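Trenwood Desk Set

Trenwood is a collection of short clips and stills of ordinary desks and the small things people keep on them: pens, trays, boxes, paper, tape, cups. It covers putting things away, taking them out again, and moving them from one part of the desk to another. The Clurus release is the second one and replaces the first, which had wrong labels on a good part of the tray clips.

What is in it

The release has 1,976 clips. Over 800 of them have at least one tray in view. The rest show bare desktops, desks with boxes or stacks of paper, and a small group recorded on a side table at Rarnow before the proper desks were delivered.

Each clip has a short text note saying what was to be done, such as "pen into tray" or "box to back of desk". Notes were written before recording and were not changed afterward, so a note tells you the task and does not tell you how it ended. Use the outcome field for that. It can be done, partly done, not done or blank. Blank means the clip has not been checked.

Objects

Trays are listed by color and by whether the walls are raised or flat. Boxes are listed by color and shape. We do not label what a box holds unless it is written in the task note. Pens are listed by body color only. Anything that sticks out of a box or lies partly under something else gets the label "partial", even if it is easy to tell what it is.

Desk surfaces are labeled wood, white or other. The wood label goes by looks and says nothing about whether the desk is solid or veneer.

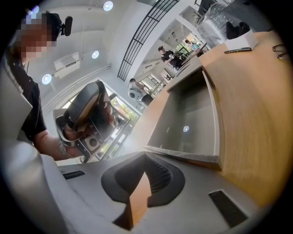 Still from the wood desk group: open gray tray, white box toward the back, black pen in front of the box.

Layout of the files

Clips are in folders by room, then by desk. The two rooms are called Lam and Rarnow. Notes are in one plain text file per folder, one line per clip, in the same order as the clips. Stills are kept in a separate folder and are not counted in the clip total.

Known problems

The view is very wide, so straight desk edges look curved. We left this alone – correcting it cropped too much off the sides.

Ceiling lights reflect in some of the trays. A few early labels marked these spots as objects. We removed the ones we found, but there may be more in the Lam folders.

Gray trays on white desks are hard to outline, and the outlines there are looser than on wood.

Faces are pixelated in the released files. Please report any that were missed, with the folder name and the line number from the notes file.

Changes

11 June 2018: tray labels redone, "partial" label added, stills moved to their own folder. The old label names still work for now and will be dropped in October.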